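Clamisden opens its practice rooms in Plotberg to teach household robots the small jobs

PLOTBERG, November 19, 2022 – Clamisden is delighted to announce that its new practice rooms are now in daily use, and that the first 393 demonstrations of ordinary tidying have already been recorded there by a team that has grown very fond of the work.

The project, known as Arier, gathers examples of household tasks carried out by two-armed robots under human guidance, so that a learning system can later study them and try the same jobs for itself. The plan is to reach 600 demonstrations by June, with partners at Vondráček helping to check and sort the recordings as they come in.

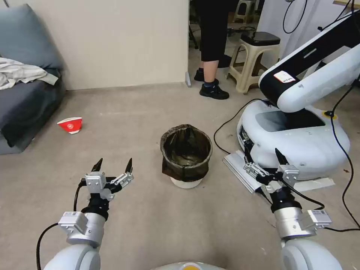
Tidying was chosen as the first subject after a good deal of friendly argument, as it is a job every family knows and very few enjoy. Each demonstration begins with the room laid out afresh, and the operators are encouraged to work at whatever pace feels natural to them. A red paper container on its side on the carpet, with a lined bin a short way off, is just the sort of everyday muddle the team wants the system to meet again and again, in as many arrangements as patience allows.

"We keep the clumsy attempts as well as the graceful ones," said Rozália Polák, who leads the project. "A second try at picking something up can be every bit as useful to us as a perfect first one, and our operators have been wonderfully good-humoured about it."

Schools and community groups who would like to visit the practice rooms are warmly invited to write to Vlastimil Dvořáček at the Clamisden press office in Plotberg.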